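Shared Rooms, Unit 4: Tables, bags and the bit of floor in between

Hello again everyone. These are the notes from our fourth session, tidied up a bit but not much, because my handwriting was terrible this time and I'd rather get them to you before you start your floor sketches. If you missed the session, read Unit 3 first (the one on doors and who props them open) and then come back.

We started with tables. I know, a whole hour on tables! But in a shared room the table is where most of the arguments begin. The usual desk is 720 mm high, fine for sitting and a bit mean for standing, and I asked you all to watch for people who stand beside a table instead of sitting at it. They put things down differently. Someone sitting makes a little territory, with the drink on one side and the papers on the other. Someone standing tends to use whichever edge is closest and then walk off.

That's how you get what I call parked objects. A parked object isn't rubbish and it isn't in use. It's waiting for a person to come back, and everyone else has to work out whether they're allowed to move it. A picture frame lying flat is a good one to think about, especially with a booklet or some paper next to it and a small drink bottle down the other end. Is that a job half done, or is it storage? You can't tell from looking, and neither can the next person who wants the table.
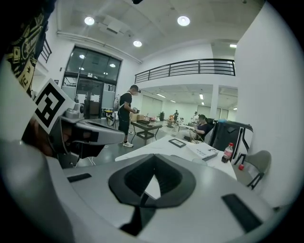
Melquiades Tapia: I'd push back a little on the parked objects idea. In the hall I look after, things on the tables never cause the trouble, it's always the things on the floor. Somebody will step around a rolling case for a month and not mention it, then lose their temper over a cable. Could we have a separate word for floor things? I've been calling them "ankle stuff" but I doubt that would pass in an assignment.

Ankle stuff passes, Melquiades, and I'm putting it in the marking guide. It's a fair point too. I'd lumped floor and table together and they don't behave the same way. A small ball under or beside a table gets kicked about until it ends up against a wall, whereas a big case with a handle on top stays exactly where it was put, even if it has wheels. People seem to read anything that size as belonging to someone. So for your sketches, please mark floor things in a different colour from table things. Red and blue, or whatever pens you've got in the drawer.

Low tables with a shelf underneath deserve their own line. The top fills up first, with a tray or a few little boxes, and the shelf gets whatever the top can't take. If you're choosing furniture for a shared room, my advice is to buy the one with the shelf and then be strict about it. Our old room at Larkstead had a Hundberg trolley with 14 hooks down the side and I loved that trolley, but by July it was holding nothing except scarves.

Right, bags. Bags are the hard part of this unit. A person has roughly three choices when they come in: keep it on, hang it up or dump it. Each one takes up room in its own way. Keep a backpack on and you need more space to turn, and you won't notice, though the person behind you will. Hang it up with your coat and the wall does the work, but only if there's somewhere to hang it near where you're sitting. Dump it and it becomes ankle stuff.

For a room holding 25 people I'd want hooks close to where people sit as well as by the entrance, because very few people will walk back across a room to hang something up once they've sat down. (I won't. I've tested this on myself more times than I'd like to admit.)

Then there's the question of paper on doors. Glass doors attract paper like nothing else, and once one sheet is taped up the rest follow. I asked in class how many of you had read the notices on your own front doors and got a long silence, then some laughing. For your visit, please copy down every notice word for word, including the old ones. Stand inside and outside to do it. A notice that faces the street is talking to different people, and half the time it's been taped up by someone who only ever checked it from one side.
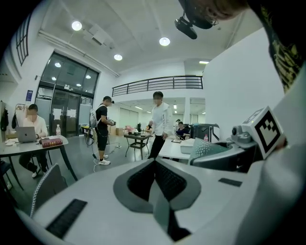 Darius Kütt

Okay, on to the sitting-down end of things, and after that I'll let you go.

A laptop, one thick book and a bottle of water will claim a surprising amount of table. Try it at home! Open the laptop, put the book beside it, put the water where you wouldn't knock it, and then measure from edge to edge. In the group at Gilska we kept finding that people left a gap of 150 mm between the book and the drink without being asked, and a few of them shuffled the drink back out when I moved it closer.

Railings and upper levels came up at the end and we ran out of time. Short version: if a room has a mezzanine, people below tend to forget it and people above tend to stare. Put it on your sketch as a dashed line. Don't bother drawing the posts.

Cables too – if one reaches the floor, draw its whole run, not only the bit near the plug. And stacked cardboard boxes count as furniture for our purposes if they're still there on your second visit.

For next time:

Bring one floor sketch, pencil is fine, with table things and floor things in different colours.

Pick one parked object and write half a page on it. Don't move it. Don't ask whose it is until you've finished writing.

Read the Tuhumury handout on seating, just the first section. The second section is mostly about theatres and I only left it in because the staple was already through it.

I'll be in the room early if anyone wants to borrow the long tape measure.

Contact: Darius Kütt, Larkstead short courses | © Larkstead | Back to top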